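Bench tips from teaching a simulated arm to tidy up

We run our workshop trials in simulation first, and I keep a list of what carries over to a real bench. Sota Kaneko and I trained the arm on 2000 practice runs with the layout shuffled every time, then compared that with a policy trained on one fixed layout. The shuffled one won by 41 points on the Relerau test set!

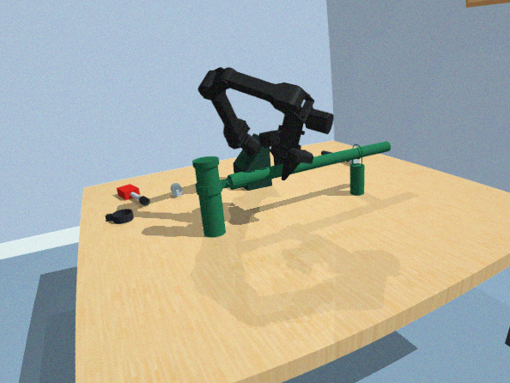
Small hardware is where the method earned its keep, and it's my first tip for people too: give loose bits their own side of the table. Our worst runs were the ones where little parts started out mixed in with the main job. With the red block, the silver cylinder and the black ring all over to the left of the tall green post, the fingers can come down to the bar with a clear path (try it with your own screws and spacers, it's lovely).

Second tip: pause above the thing before you grab it. We added a short hover to the approach and dropped grasps fell from 3 in every test batch to 2. Small gain, but I'll take it. Ayane Murakami does the same when threading a needle.

Third, park long tools well away from where your hand is working, and put them back at the same angle. I do this at home now with the kitchen knives.

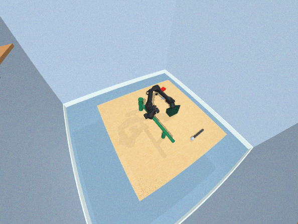

Gripper low by the end of the green rod, slender dark tool off to the right.

We're rerunning the whole set on Saturday with the lighting shuffled as well. If you have a bench habit you'd like tested, send it to Slamet Harahap and he'll add it to the list.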